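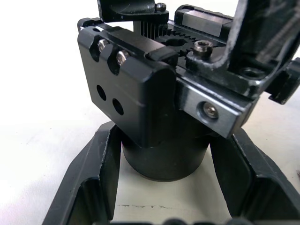 Restaurant Manager (full time, permanent)
Konlow Hospitality Group, Mostden

Konlow Hospitality Group invites applications for the post of Restaurant Manager at Fraser, a new restaurant due to open on the Mostden waterfront in January. The restaurant will serve lunch and dinner throughout the year and will have a separate room for private functions. The post is offered on a permanent contract, subject to a probationary period of six months.

The Group operates restaurants and cafés in Mostden and the surrounding district and employs 286 people. Fraser will occupy the former Skavov grain store, a listed building which has been fitted out for the purpose over the past two years. The menu will be drawn up by the Head Chef, who has already been appointed and will work alongside the successful candidate from the first day.

Duties of the post

The Restaurant Manager will be responsible for the daily running of the dining room and bar, and will report to the Group's Head of Operations. Duties will include recruiting and training front-of-house staff, preparing rotas, controlling stock and wastage, handling complaints, and keeping the food safety and licensing records required by law. The post holder will also agree an annual budget with the Finance Office and will account for any departure from it each month.

Evening and weekend work is an ordinary part of the post. Rotas are issued four weeks ahead - changes after that point are made only by agreement.

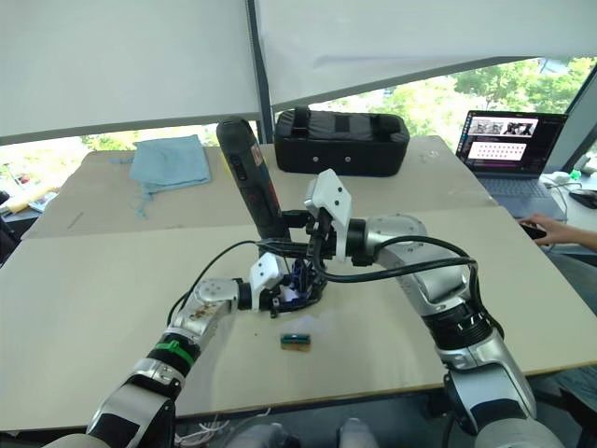
Two arms and a cordless drill at a work table.

Requirements

Applicants must have at least three years' experience in the management of a restaurant with full table service, and must hold a personal licence or be willing to obtain one before the opening. A Level 3 award in food safety is required. Experience of opening a new site would be an advantage, as would a good working knowledge of wine. Applicants must have the right to work in the United Kingdom.

Terms

The salary will be set according to experience and will be discussed at first interview. A relocation payment of up to £2,000 is available to candidates moving to the Mostden area. Tips and service charges are shared in full among the staff under a written scheme, a copy of which will be sent on request. Annual leave is 30 days, including bank holidays. Meals are provided on shift.

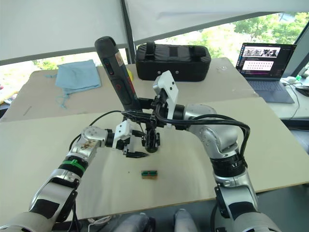

May I apply if my experience has been in hotels?
Experience gained in a hotel restaurant will be accepted, provided that the applicant was directly in charge of the dining room for the period stated.

How to apply

Applications should consist of a CV and a covering letter of no more than two pages, addressed to the Personnel Office, Konlow Hospitality Group, Mostden, and marked with reference 597. The names of two referees should be given. Referees will not be approached before an offer is made.

Interviews will be held in Mostden, and reasonable travel costs will be repaid on production of receipts. Applicants who need adjustments at interview should say so in their letter.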